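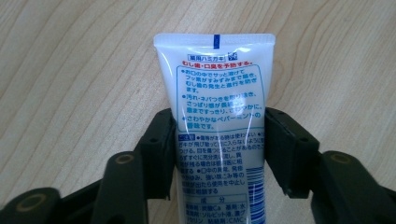 Birthe Oddsson wants to know whether toothpaste goes in the bathroom box or the bag you keep with you, and whether she can please stop being asked to decide. Yours is a popular question, Birthe. It goes in the bag. You'll want it at 11 p.m. on moving night, and the bathroom box will be under the one marked "misc."

Do you read the back of the tube before packing it?
We do, as far as we can. The Japanese one covers cavities, bad breath and peppermint, then has a caution section: don't use it with wounds in the mouth, and rinse with water if it gets in your eyes. Plenty of novels have less plot.

Which way up does a tube travel?
Cap up, if you can manage it, inside a zip bag. Bjarke Toft believes a tight cap is enough. Bjarke has also bought a new suitcase.

What kind of box should I use for small bathroom things?
A clear one with no lid. You can see what's in it, so you won't buy a third nail clipper. Ronberg sells a deep version, but deep boxes grow a bottom layer that only gets looked at when you move again.

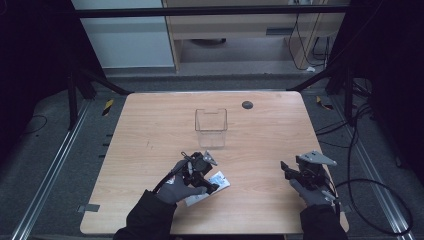

White packet with blue printing, clear box at the back of the table.

Packets first or tubes first?
Packets. Stand them along the side, then let the tubes lean on them. Do it the other way and the packets slide underneath, where they'll stay until spring.

How many half-used tubes may one household keep?
Two. Lærke Þrastardóttir wrote in to defend her 43, and we have nothing further to say to Lærke.

Can I send you my leftovers?
No. The Dasumgate drop-off takes sealed toiletries on Mondays. Squeezed ones are yours for life.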